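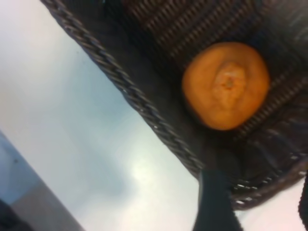
# Weaving for people who think they have no patience

Notes for the library evening talk. Keep it loose, leave time for questions, and remember the water glass.

## Opening (don't rush it)

- Say hello, thank the library, thank Nga Lương for lending me half her books on the subject.
- Ask who has a basket at home. Wait for the hands. Then ask who knows how it was made. (Far fewer hands, always!)
- My way in: I took a weekend class in Clakance in March, purely because the pottery class was full. I came home with sore thumbs and a bread basket that leaned like a tired dog, and I was completely hooked.

## Over, under, and then the good part

Start with the plain stuff. You have stakes, which stand up, and weavers, which travel around them. Over one, under one. That's plain weave, and you can teach it to a six-year-old in the time it takes to boil an egg.

Then twining: two weavers that cross between each stake. Hold up the rope sample and let the front row twist it. It grips so much harder than plain weave, and you can feel the difference right away in your hands.

Then waling, with three weavers or more. I love waling. It makes a fat, ropy band and it pulls a wandering shape back into line. If your sides are flaring out, put in a few rows and push down hard with your knuckles.
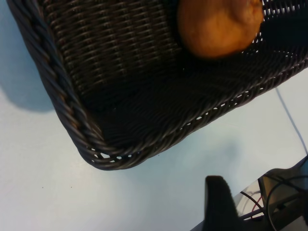 *Dark rattan-style weave, close rows on the walls, heavier braid at the rim.*

Let them look for a bit before talking again. Ask where they would expect a basket to wear out first. People usually say the bottom. In my house it's the rim, every time, from hands and from being dragged off shelves.

## Materials

- Willow: my first love. Soak it, wrap it in a damp towel overnight, and work fast. Pass the bundle around. Tell them to smell it!
- Rattan cane: bends beautifully, comes in long lengths, so fewer joins. The one I'd hand to a beginner.
- Rush: soft, quiet, lovely for chair seats. Sheds all over the carpet.
- Synthetic strand: be fair here. It doesn't need soaking and you can wipe it clean. Weavers can be snobbish about it and I used to be too. The patterns are the same ones, and you can learn a lot by turning a store-bought basket over and following one strand with your finger.

Story for this section: my first order of willow from Varma. I asked for a small bundle and misread the form. 300 rods turned up in the hallway. I soaked them in the bathtub for days and we all washed at the kitchen sink. (Pause, people like this one.)

## Borders and corners

This is the part I could talk about all night, so watch the clock.

A border is where the stakes finally get bent over and tucked away. On a round basket you find a rhythm and go. On a rectangle you hit a corner, and all the spacing you were so proud of bunches up on the inside and stretches on the outside. Take it slowly, keep the strands lying side by side, and never yank.
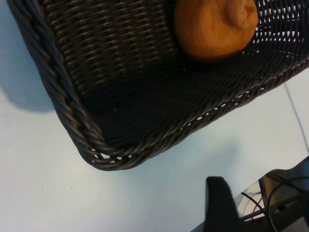 *Braided rim turning a tight corner, with small gaps between the strands.*

Point out that gaps at a bend are normal. I spent a whole winter trying to close mine up and only managed to snap stakes.

Then do the live demo. Use the big cardboard model with the colored cords, because the real thing is too small to see from the back. Behind one, in front of one, tuck. Do it 6 times, saying it out loud, and get the room to say it with me.

## Openwork

Short section. Leaving space is a skill too! Air keeps onions and potatoes happy, and a looser weave saves material and weight. The old market baskets from Pundia that Nga showed me are mostly holes and they carry a shocking amount of fruit. 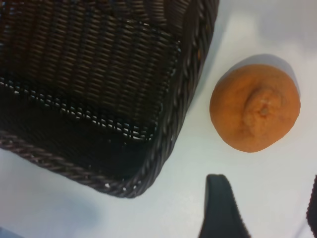

*Tiny gaps between dark strands, letting the white surface underneath show through.*

## If they want to start

- Side cutters, an awl (or a fat knitting needle), clothespins, a bucket.
- Start with a round base. Save rectangles for later.
- The Tesodau group meets above the bakery and welcomes total beginners. Flyers are on the table by the door.

Questions. If it goes quiet, ask who has a broken basket at home, and tell them to bring it next time.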